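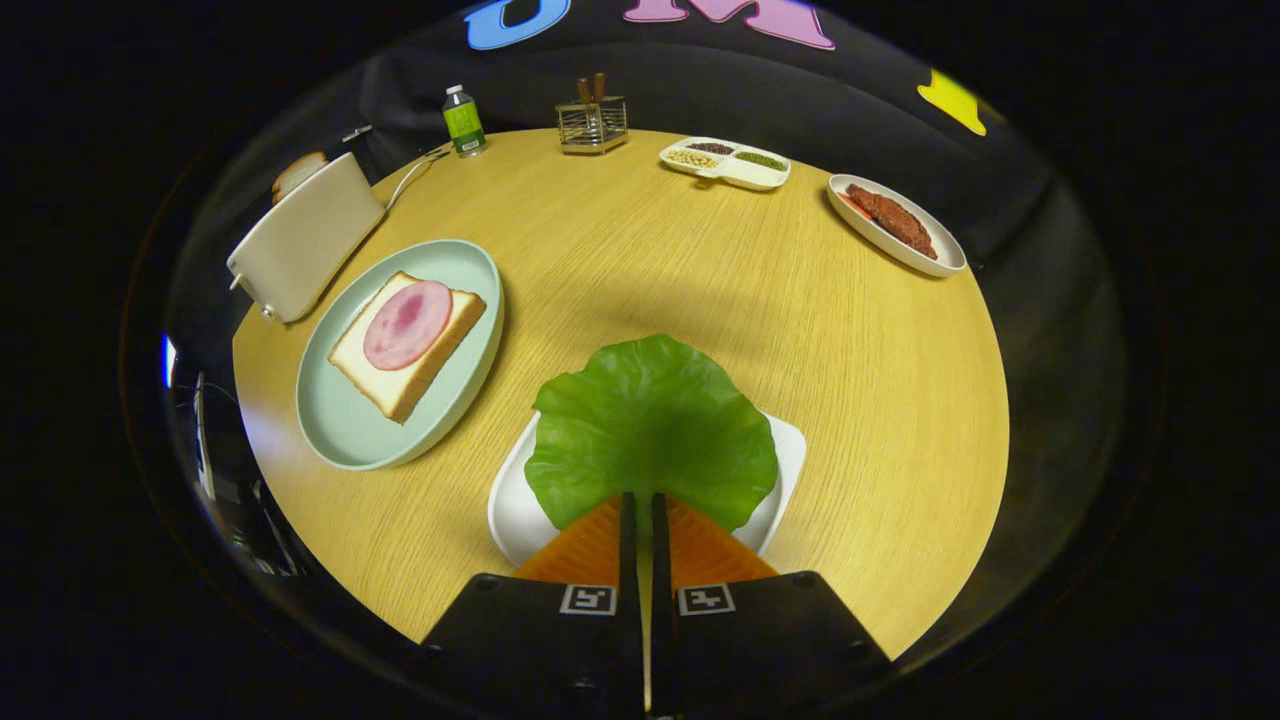
Opening kitchen walk-through, Maka dining room and prep kitchen
Done Monday before lunch service. Comments are typed in under each line, and I'm sorry they run on, but I'd sooner you had the whole story than a row of check marks.

1. Hand sinks stocked and clear
OK. Soap, towels and warm water at all three. The one by the dish pit had a colander sitting in it when I came in, and it was gone before I'd put my bag down, so thank you to whoever that was!

2. Walk-in cooler temperature
OK. 38 on the dial and 38 on my own thermometer, which made me very happy after last time. Please keep writing it on the door sheet twice a day, even when you're slammed.

3. Cold storage order
Needs a little work. Raw chicken was on the bottom shelf where it belongs, but a tub of marinating pork had crept up beside the cooked beans. Moved while I stood there.

4. Date labels
Needs work. Most of the sauces were labeled beautifully (somebody has lovely handwriting), but two quart containers of stock had no date at all and went down the drain. It hurts to throw out good stock, I know.

5. Salad greens washed, drained and covered
OK. Lids on, clean liners, kept well away from the raw proteins.

6. Cutting boards
Fix by next visit. The big green board is scored so deeply now that I don't believe any amount of scrubbing gets into it. Order a new one and let the old one retire.

7. Slicer (the Bandix)
OK. Unplugged, blade at zero, guard on. I ran a clean towel behind the blade and it came away white.

8. Hot holding
OK. Soup at 151, rice at 147. The rice lid doesn't sit quite flat, so keep an eye on it through a long service.

9. Oven and hood (the Ovex double stack)
Fix this week. The lower door needs a good shove to close, and the hood filters are ready for a soak. Grease was beading on the left one, and I don't like that over an open flame.

10. Fryer shutoff and extinguisher
OK. Tag is current, pin is in, and the path to it was clear. The new line cook showed me the pull station without being asked, which was a treat.

11. Knives (Fang set)
OK. All on the rack, none in the sink. The tip of the boning knife is chipped, so please take it out of use until it's been ground.

12. Floors and mats
OK, apart from one mat curling at the corner by the pass. Flip it or replace it.

Score: 82. You were higher in November, but most of the difference is labels and that oven door. Send me a note when items 6 and 9 are finished and I'll stop in to sign them off.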